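Keep this section with the Hestetti shelf kit. It covers sorting and labeling small containers before they go on the shelf. For mounting the shelf itself, see the wall sheet.

## 4. Sorting and labeling containers

### Before you start

You need:

- the roll of blank labels from the kit (34 labels)
- a fine-tip permanent marker
- rubbing alcohol and a lint-free cloth
- the divider set, part 492

Clear a flat surface next to the shelf. Wipe it down and let it dry.

**Caution:** Do not move medicine, cleaning fluid or glue out of its original container. Keep these out of reach of children at all times, including while you sort.

### 4.1 Sort

1. Take everything out of the old cabinet or drawer.
2. Check each container for a cracked lid or a split seam. Set damaged ones aside.
3. Look for the expiration date. On many packages it is stamped on the bottom or on the crimped end of a tube, away from the main label.
4. Group what is left by use. Small groups are easier to fit between the dividers.

**Note:** If you can't find a date or can't tell what a container holds, do not shelve it. Ask your pharmacy or local waste service how to get rid of it.

### 4.2 Label

1. Clean a patch on the lid or on the back of the container with alcohol. Wait 5 minutes.
2. Write the contents and the month you opened it, for example "July." Use capital letters.
3. Press the label down from the center outward.
4. Leave the maker's printed label uncovered. The fine print usually carries the directions and warnings, and the larger characters are what you will look for from a distance.

Labels will not stick to cloth or soft rubber. If a container has a soft covering around it, put the label on bare plastic.

### 4.3 Place on the shelf

1. Slide the dividers into the slots, starting from the left. There are 13 slots on the standard shelf.
2. Put tall containers at the back.
3. Hold each rectangular container by its sides and tilt the label up so you can check it before you set it down. 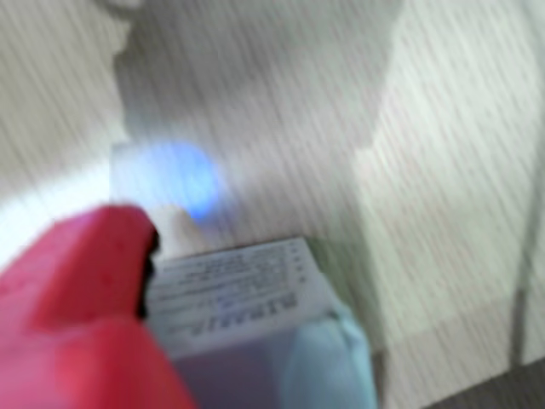
4. Turn the label to the front and lower the container between two dividers. It should slide out again without dragging its neighbors.
5. Set liquids on the bottom level only.

### 4.4 Upkeep

Go through the shelf twice a year. Peel off old labels before adding new ones. Alcohol removes leftover adhesive from most hard plastics, but test a small spot first on tinted or clear containers.

Replacement dividers are sold singly. Give the part number when you order.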